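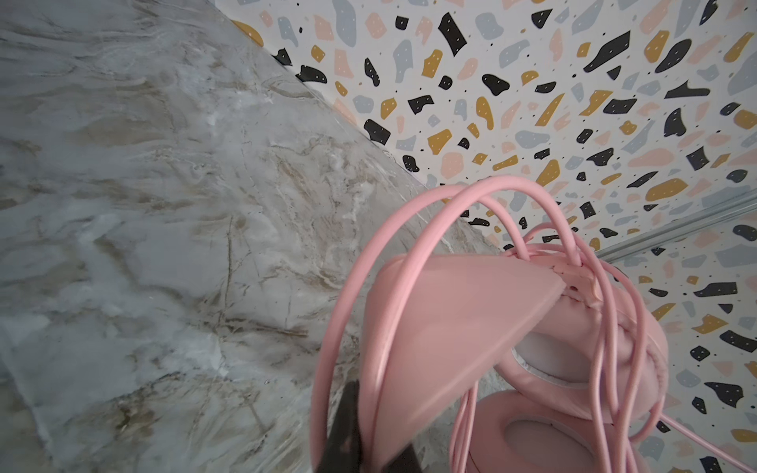
Rajitha Jayawardena's complaint, sent in after my last column on desk nooks, was that printed terrazzo is wallpaper with ambitions, and that putting it next to a marble pattern is asking for a headache. I had more or less said the same thing myself in June, so I took the complaint with me to Sturkport and read it aloud to Nisreen Rizk, across a table at the Aravard showroom.

She didn't flinch. "It's a fair comment about a bad one," she said. "I've seen bad ones. I've made a couple."

Rizk chooses the patterns for Aravard, which sells wall panels and worktops for small spaces: the alcove under the stairs, the closet with its doors taken off, the end of a hallway where a desk will just about go. There are eight patterns in the current range. Three of them are terrazzo, and I asked why anyone needs three.

"They don't," she said. "Stores like to see three. People pick the middle one."

I liked her for that, though it didn't make me like the product any better. My trouble with terrazzo prints is simple. Real terrazzo is chips of stone set in a binder and ground flat, so every square foot is different because it couldn't be otherwise. A print has to repeat. Once your eye has found the same yellow lump twice you will find it every morning for as long as you live there, usually while you're on the phone.

How big is the repeat? She said it depended on the pattern and that the large one was "generous." I asked for a number. She said she would send it. She hasn't so far.

What she did want to talk about was scale. In her view most people choose chips that are too small, having looked at a sample the size of a playing card. "On the card it's pretty. On the wall it turns into gravel. You want the chips big enough that you can see they have a shape." She likes black in the mix because it stops the pinks and yellows from going sugary, and she thinks a white background only works if there is some fine speckling in it. "Plain white shows every fingerprint. Speckle hides things."

Hides things is the phrase I kept coming back to. I asked if that wasn't the whole point of these surfaces, that they hide things: crumbs, scratches, the fact that the stone isn't stone.

"Sure," she said. "What do you want, a surface that shows you everything? Have you ever owned a white countertop?"

I have. She had me there. 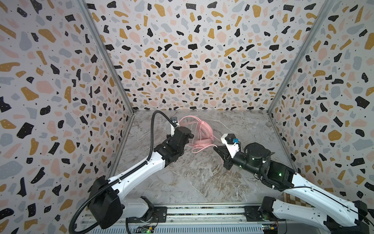

Combining two busy patterns is where I still think Jayawardena has a point. The usual advice is to let one of them shout and keep the other quiet, and Rizk repeated it, though her idea of quiet is more relaxed than mine. A gray marble pattern counts as quiet to her even with swirls of brownish veining in it. I will grant that the metal strips do a lot of the work. Put a silver-gray profile down each corner, where one terrazzo wall meets the next, and the eye gets a line to rest on; without it, three walls of black, mustard, blue-gray and pink would run together like confetti in a drain. And a pair of pink headphones left on the worktop does look better with a few pale pink chips behind it than it would against bare drywall. That is styling, of course. My own desk has a stapler and a bag of receipts on it.

I put the styling question to her. Would any of this look good with ordinary stuff on it?

"Ordinary stuff is what it's for," she said. "You throw your headphones down, the cord goes wherever it goes. On a plain white desk that's a mess. With a pattern behind it you sort of stop noticing."

"Sort of?"

"It's a wall. It doesn't tidy up for you."

The trim isn't in the basic kit, which I found out by reading the price sheet while she took a call. The kit is $347 and covers three walls. Edge strips and corner profiles are another $100, so the part I thought was holding the whole thing together is an extra. Rizk said some buyers prefer to caulk. I asked what the caulked ones look like. "Caulked," she said.

We moved on to cleaning. Aravard's leaflet says the surface has been wiped down 100 times in testing without dulling. I pointed out that anyone who eats lunch at their desk will get through that before the first year is half over. She said the test was a minimum and that she had panels at home much older than that. I asked to see them and she laughed, and then saw I meant it, and said her kitchen was not a showroom.

Before I left she took down two sample boards, one terrazzo and one marble, and held them together at a right angle by the window. She moved the terrazzo a little to the left, so that a black chip came down onto the join. It did look better. I asked if an installer would take the trouble to do that.

"A good one," she said. "Kassab would, over in Worville. But he's booked up."

I've asked her again for the size of the repeat and will print it if it comes. Jayawardena, meanwhile, has written a second time to say that he is painting his nook green.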